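Herport waits on a ruling, and its former negotiator is not holding her breath 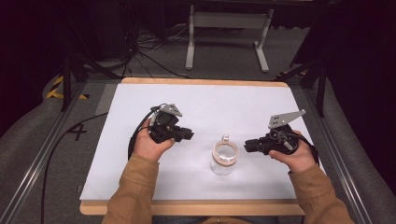
Liya Gudeta spent 8 years on the delegation that argued over the Prorncombe Strait, and she has heard the word "victory" used before most of the filings were even translated. When the foreign ministry in Herport announced in May that it was "fully confident" the arbitration panel would find in its favor, she says she put the radio off and went to water her tomatoes.

"They were fully confident the last time too," she says. "I wrote the sentence. I know what was behind it, and it was mostly a wish to get the minister through the evening news."

The dispute itself is simple to state and miserable to settle. Herport and its neighbor Fusville both claim the right to inspect ships passing through the strait, and both claim the fishing grounds on its eastern side. A treaty signed two generations ago says the line runs along "the customary channel." The channel has moved. Herport says the line moved with it. Fusville says it did not.

Gudeta thinks her old side has the better reading of the treaty. She doesn't think that matters as much as the ministry would like. "A panel can agree with you on the text and still give you half," she says. "They look at who has been using the water. They look at what you complained about and when. We went years without complaining about anything. Then we sent 92 protest notes in one winter. If I were sitting on that panel, I would wonder what happened to us that winter."

What happened, by her account, was an election. The notes were drafted at speed by a department that had just lost its two most experienced lawyers, and several of them cite the wrong article of the treaty. The ministry has never published them. Asked whether it should, Gudeta laughs for some time.

Herport's written case runs to 1011 pages. Officials mention the figure often, as though it were evidence. Gudeta has read most of it and says a good third is old correspondence put in to make the binders heavier. The chapter on navigation is strong, she says, and the chapter on fishing reads as if someone had been told to finish it before a holiday.

She is no kinder to Fusville, whose president has promised crowds that his country will "never surrender a bucket of sea." That kind of talk makes it hard to accept a ruling later, she says, and both governments have agreed in writing to accept this one. "Ask them what they will do the morning after they lose. I have asked. I got a very long answer about history."

There was a moment, she believes, when the whole thing could have been settled across a table. The Shiferaw talks, named for the lakeside hotel where they were held, produced a draft under which the two coast guards would share inspections and split the fees. It had gone through several versions and both delegations had initialed the annex on radio frequencies. Then the draft leaked, a newspaper called it a giveaway, and the Herport team was called home.

Did she support it? "I supported most of it. The fee split was bad for us. But I have seen what the lawyers cost, so I would like somebody to show me the arithmetic on how bad."

The people with the most at stake are the crews of the 700 small boats licensed to fish the eastern grounds from the Herport side. Their association has been invited to briefings, where, Gudeta says, they are shown maps and thanked for coming. Nothing in the case explains what they would be paid if the line went the other way. She raised this while she was still in the job and was told that planning for a loss would send the wrong signal.

"A signal to whom? The panel doesn't read our budget. The other side already assumes we have a plan, because any sensible country would."

The ministry says it does not comment on matters before the panel, though its spokesman commented on them twice the same week, both times to repeat that the outcome was not in doubt. A decision is expected before the end of the year. Gudeta expects it to be late, long, and written so that each capital can find a paragraph to wave.

She will read it all the same, starting at the back. "The front is manners," she says. "The line on the map is in the last few pages, and so is the part about who pays."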